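Notes from the Forsberg Kitchen Floor
16 June 2018
Shared 877 times | 3 comments

Sorting the cutlery, and what we do with our mornings now

A good many of you have written in to ask how things are going at the Brestthorpe site, and I've been promising an update for so long that Souad Shehata has started leaving sticky notes on my monitor. So, Souad, this one is for you!

Most of you will know the back prep room, where the chopsticks and spoons get put into baskets before they go out to the canteens. It used to be a standing job, two people to a shift, and on a full day they would get through 600 baskets between them. I did it myself my first summer here and my wrists still remember it. It's a pleasant enough job for the first hour (you can talk, you can listen to the radio) and then it becomes rather a long one.

The two-armed robot we call Pedo - the name came with the project, after the old Pedo Street depot - is learning to do the picking up and placing. It is slow. Hajar Hajji, who has moved over from the baskets to look after it, says a spoon is easy compared with a chopstick, which is thin and lies flat and gives the fingers very little to get hold of. She spends a lot of her day laying things out at different angles and writing down which ones it misses, and she has become very particular about angles, as anyone who has shared a lunch table with her will tell you.

What has changed for the rest of us is mostly the shape of the day. Chaimae Ghoneim has taken the early slot in receiving, which she had wanted for ages, and Nawal Slaoui is halfway through her Binuvden training and will be able to sign off the robot's checks herself in July. The hours have stayed the same for everybody on the team, and so has the pay. I will say that some of us miss the company. Two people at a table talk more than one person and a machine do, and we've moved the tea break earlier partly to make up for it.

Chopsticks, a spoon and the grippers at work in the prep room:
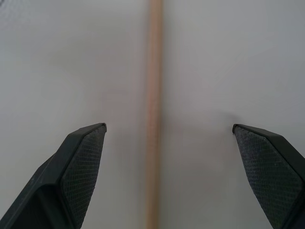
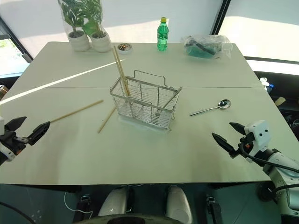

Will anyone lose their place in the prep room when the robot goes onto full shifts?

Everyone now on the basket rota has been offered another post at the same site, in writing, and those who would like to stay with the robot can train for it. If you haven't had your letter yet, please come and find me or Souad.

Comments (3)

Yolanda Villanueva
Lovely to hear about Chaimae getting the early slot, she has asked for it since I was there! Do the spoons still come in tangled?

Hajar Hajji
They do, Yolanda, every single delivery. Come and visit.

Nawal Slaoui
Second the earlier tea break. Could we have the good biscuits back too?

Contact the newsletter desk | © 2018 Forsberg | Back to top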